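From: Teresa Patrício
To: Pavby shared room list
Date: April 8, 2018
Subject: Re: Clearing the big table and the cups

On Friday the Prenby desk wrote:

> Please could everyone who uses the upstairs room take their
> things off the white tables when they leave. Bags, cloths and
> bottles have been piling up since December. Cups too. We would
> also like to hear what people want done about the cables on
> the floor.

I agree with most of this. The tables are for work, and bags can go on the metal shelf rack under the side table. There is some room left on it if people fold their things first.

The cables are the bigger problem to my mind. The power strip lies out on the planks by the desk and the leads run loose around it. I would like it fixed to the desk leg. Praltier sells a clip tray for that and I can order one this week.

As for cups, the white ones belong to the room. The rest came from home and should go back there.

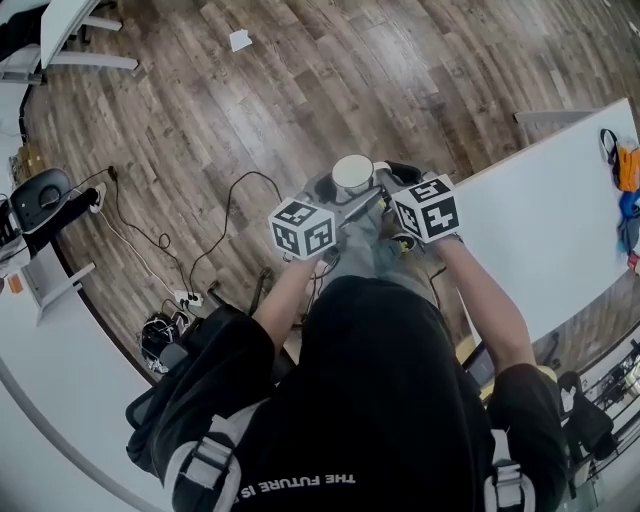
Where should a cup go once you've finished with it? In the gray tub next to the sink down the hall, rinsed, with no cloth or spoon left in it.

Cloths are a separate matter. We bought a pack of 100 from Sowah and I can find very few of them in the drawer. If you have used one, hang it on the rail by the sink and I will wash them all together. Please don't leave them stuffed in a mug. Clean ones should be folded and put in the drawer, and a pile on the big table doesn't count as put away.

Water bottles with no name on them will be emptied and recycled at the end of each week. I have left a marker on the window sill for names.

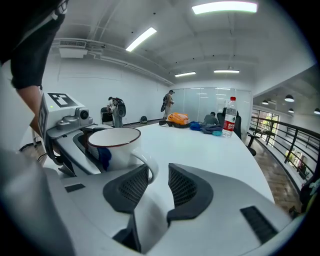

Prenby desk added by phone that the enamel mugs shouldn't go in the dishwasher, as the rims chip, and asked for them to be dried by hand.

I will put that on the card over the sink. If you want a bag kept for you, write to me off the list before Thursday.

Teresa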